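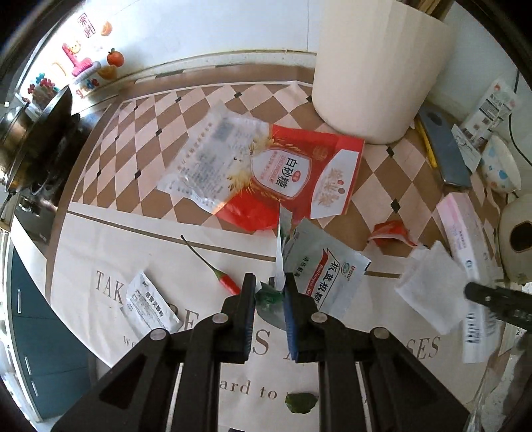 According to Yuto Wada, anyone can pick up a cube, and a gripper that has only met cubes should not be allowed near a kitchen. We lost that argument, so now we need people.

Print this page | E-mail this page

CALL FOR PARTICIPANTS: GRIPPER COMPARISON, KANBRIDGE

The Granton finger and the Prolcombe finger are both two-jawed, both hand-held, and both the best in the world if you ask whoever designed them. We would like to ask somebody else. You will spend a Thursday at a cluttered counter, one gripper in each hand, picking up sachets, wrappers and small cartons and putting them down again. It is more tiring than it sounds and about as glamorous.

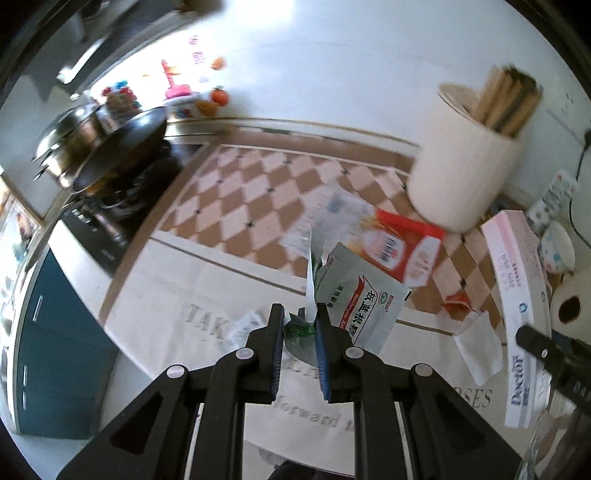

Each session has 200 picks, split between the two finger designs, and after each block you fill in a short form on grip, wrist strain and language used. So far we have 1756 picks on record, of which 743 came from our own staff. They know which finger they are supposed to like — we need hands with no opinions.

You should be 18 or over, free of wrist or shoulder injuries, and able to stand for 2 hours with breaks. Left-handers are very welcome. Engineers may apply but will be asked to keep redesign suggestions until the end.

We pay by the session, plus bus fare and lunch. The lunch is from the Kawaguchi canteen, so please don't let it sway you.

To apply, e-mail the Kanbridge test desk with your name, your dominant hand and the Thursdays in March you can make. Flat thumbs, long nails and poor patience are all fine — just mention them.

E-mail the test desk | Print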